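Keeping the Hand Unit Honest: Soledad Benítez on Station Upkeep

Soledad Benítez maintains the hand-held gripper station at Roltholm, where operators pick up soft goods from a table and the wrist camera records each grasp. The unit is a Korwood build on a Norkcombe mount. She took the station over in June and has since rewritten most of its service sheet.

Start of shift

The first check is the lens. Benítez wipes it with a dry microfiber cloth, then looks at the live view before touching anything else. "A fisheye picks up the housing at the bottom of the view and the thumb at the side. Those two are my references. If the housing has moved since yesterday, the mount has moved, and I recalibrate."

Glare is the second. The station uses a wooden table with a slight gloss, and the overhead light comes back off it as bright spots. She locks exposure manually at the start of each shift. "Auto exposure hunts when the hand passes over a highlight. You get a dark item on one grasp and a washed-out one on the next, from the same position."

Her test piece is something soft, usually with a tag on it. A tag gives the camera a flat, light patch against an uneven texture, and she compares the two when setting focus.

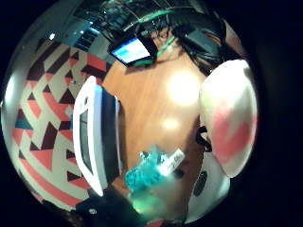
Wear parts

The finger pads are replaced at 2,000 cycles. The original sheet, written by the integrator, Daza, allowed more. "The pads looked fine past that point. The slip counts did not. I pulled 14 sets and measured them, and the outer edge had rounded on every one."

Fasteners on the mount are checked every 600 cycles with a torque driver. She marks each head with paint pen so that rotation shows without a tool. Thread locker is applied only on the two rear screws; the front pair has to come out for cleaning.

Cables

Most stoppages she has logged come from cabling. The worst was fault 117, a dropped encoder signal that appeared only when the wrist was turned fully inward. "We swapped the encoder, then the board. It was the connector. The strain relief was clamped too close and the pins were lifting."

Her fix was to move the clamp back along the housing and leave a service loop. The fault has not returned. The old cable is still in her drawer, labeled, and she uses it when training the evening shift.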